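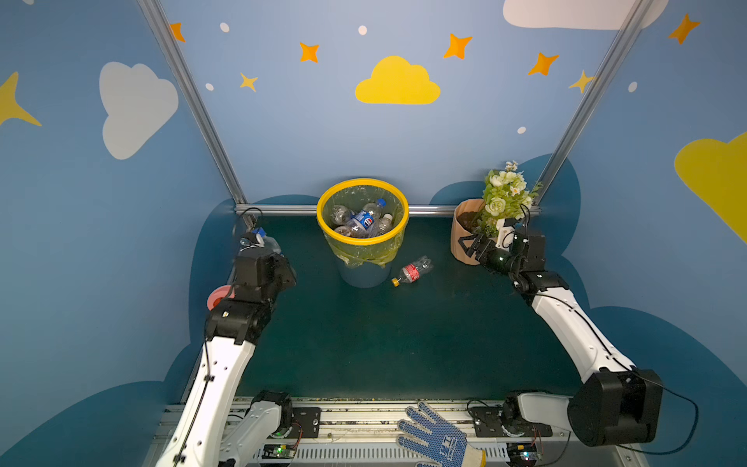

*Round bin with a yellow liner folded over the rim, drink bottles inside.*

**Ostville Bin Liners, small roll**

Back in stock as of Mar 25, 2022. Drawstring-free, plain open top, fits most small round or square bins. Fold the edge over the rim, push the bottom down, done.

- 80 liners per roll
- Yellow only for now. White and gray coming July
- Carton of rolls ships from the Titholm warehouse
- Part no. 1375

Which size do I need? Measure around the rim with a string, not accross the top. Up to 800 mm around = small. Anything over that, get the Parnel large, they're on their own page.

Good for desk bins, bathrooms, break room recycling. Not for broken glass, not for hot ash, not for garden waste (twigs go straight thru). Food scraps ok but change daily.

Leaks: seam is at the bottom, star fold. Old Munro rolls had a flat seam and we got complaints. 468 rolls of the old kind left, marked down, no returns on those.

Tearing off: hold the roll, pull sideways along the perforation. If two come off together the roll was probly stored somewhere hot. Keep in a drawer.

Shipping is flat rate, any number of rolls. Bulk orders or a sample, ask for Kristóf Lakatos at the order desk. Please put the part number in the subject line.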